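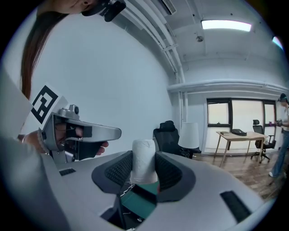 Otow pauses gripper sessions after trigger fault

Otow has stopped all work with its hand-held grippers at the Dillden site after a batch of triggers was found to stick partway, the company said in a notice dated 03/06/2025. No injuries reported. 59 units pulled so far, out of 133 in use.

The fault is in the return spring. Operator lets go, fingers stay shut – or open late, with a snap. One operator got a pinched fingertip in May but kept working, and the report was filed under general wear. It got looked at again only when the recordings started showing grips that lasted longer than the hand did.

"We should of caught it in May," said Nektarios Alexiou, who runs the floor at Dillden. "The log had it. It was in the wrong pile."

Springs came from Fallahi, which supplies two other parts on the same tool. Fallahi says it is checking the lot and will swap anything that fails. No word on how many other customers got springs from that lot.
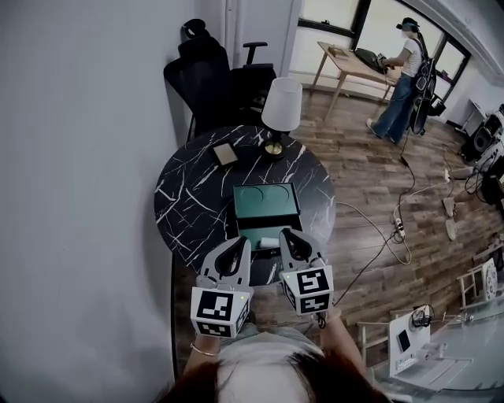

Are the recordings made with the bad grippers still usable?

Most of them are, according to Otow. Of 687 sessions checked, 115 had at least one late release and have been set aside. Those won't go into training for the company's Skiltance arm untill someone has gone through them by hand. The rest stay in.

The worry is that an arm trained on late releases would learn to hang on to things too long. Fine with a paper cup, less fine when a person is reaching for the same object. Alexiou said no arm has been run on the flagged sessions.

Operators have been told to hand in any gripper that clicks twice on release, and not to oil the trigger themselves. A few had been doing that. Oil makes the stick harder to spot in testing, the notice says.

Work restarts when the new springs are in and every unit has passed a release check. No date given. Operators stay on full pay in the meantime, Otow said.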